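Pondley two-drawer cabinet, small, wood. Goods-in and user safety check, 18 May 2019. Checked by Rizal Sitompul.

The label on the carton says "ready to use, fully inspected." I have read that on a lot of cartons, so I went through our usual sheet from the top. Marks are **OK**, **Comment** or **Fail**. A comment means it can go out on the floor if somebody deals with the point first. A fail means it stays in the back.

Stock line 651. I opened one carton from the delivery and did the full check on that one.

## 1. Carton and papers

- [x] Carton closed and undamaged: **OK**
- [x] Right item in the carton: **OK**
- [ ] Instructions included: **Comment**
- [ ] Inspection slip signed: **Fail**

The instructions are a single folded sheet, and most of it is about other Pondley furniture. The part on this cabinet says to keep it out of direct sun and wipe it with a soft cloth. Nothing on how much weight goes in a drawer.

There is an inspection slip with a box for initials and the box is blank. Pondley will say the slip is a formality. Fine, then initial it. I've written to them and asked for a signed one with the next delivery in June.

## 2. Outside surfaces

- [x] No splinters on the top: **OK**
- [x] No splinters on the sides: **OK**
- [ ] Back edges smooth: **Comment**
- [x] No sharp corners: **OK**
- [x] No staples or nail points showing: **OK**

I use an old nylon stocking over the hand for this, dragged slowly in both directions. It catches on things your fingertips miss. It caught on the lower back edge, left side. A minute with fine sandpaper took care of it on this one, but I have no reason to think the others are any better, and the same edge should be felt on every piece before it goes out.

Corners are eased enough that I'd be happy with one at a child's eye level. I wouldn't want anyone falling on one, but you could say that of any cabinet.

## 3. Standing and tipping

- [x] Sits flat on a level table: **OK**
- [x] Doesn't rock when pressed at each corner: **OK**
- [ ] Stays put with both drawers open and empty: **Comment**
- [ ] Stays put with top drawer open and loaded: **Fail**

Do this one on a tabletop, because a tabletop is where people will put it. A floor test flatters small furniture. Carpet flatters it even more.

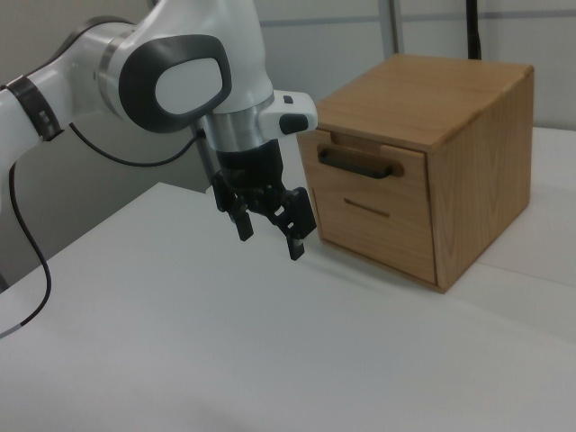 With both drawers pulled out to the stop and nothing in them, it stood, but a light push down on the front of the top drawer lifted the back. I did that 5 times and it lifted every time. Then I put 2 pounds of loose hardware in the top drawer and left the bottom one empty, and it went forward by itself before the drawer reached the stop.

I know the answer to this already. The answer is that nobody should load the top drawer and leave the bottom one empty. People do it every day, in every house I've been in. The top drawer gets the batteries and the keys, and the bottom one gets a takeout menu.

What I want before it goes out: heavy things in the bottom, written on a card in plain words, and a dab of museum putty under each front corner if it's going anywhere a child can reach. Putty is not a cure. It helps on a smooth top and does very little on a dusty one.

## 4. Drawers

- [x] Both drawers open by hand without jerking: **OK**
- [ ] Drawers stop before coming all the way out: **Comment**
- [x] Drawers can't be put back crooked: **OK**
- [ ] Finger gap when closed: **Comment**
- [x] Drawer bottoms hold when pressed: **OK**

The stop works if you pull like a reasonable person. If you yank, the drawer comes past it and lands in your lap. The lower one came out more easily than the upper one. Mevance make a similar piece with a stop that has to be lifted by hand to release it, and I'd rather have that. It costs more, and I'm told that's the end of the discussion.

The finger gap is my usual complaint. It's wide enough for a small finger and narrow enough to hurt. I closed the upper drawer on a pencil 15 times and got a dent in the pencil. Whether a dent in a pencil means a bruise on a finger I can't say, and I don't trust anybody who says they can. Leave it as a comment and put it on the card.

Pressing the drawer bottoms with the flat of the hand gave no creak and no movement at the joints. I'll give them that without argument.

## 5. Finish and smell

- [x] No rub-off on a white cloth, dry: **OK**
- [x] No rub-off on a white cloth, damp: **OK**
- [ ] Smell gone after airing: **Comment**

"Low odor" is another thing printed on the carton. With the drawers shut overnight, there was plenty of odor. It had faded by the next afternoon but I could still find it with my nose in the bottom drawer. Air them out with the drawers open before they're sold, and don't store tea in one.

The Genar wax that was suggested for covering the smell is only another smell on top. Leave it off.

## 6. Result

| Section | Mark |
|---|---|
| Carton and papers | Fail, slip |
| Outside surfaces | OK with comment |
| Standing and tipping | Fail |
| Drawers | OK with comments |
| Finish and smell | OK with comment |

Hold the whole line until the warning card is printed. Baldursdóttir has the wording and wants to soften "will tip" to "may tip." I watched it tip. Leave it at "will."

Recheck in June when the signed slip comes in, starting with section 3.

R. Sitompul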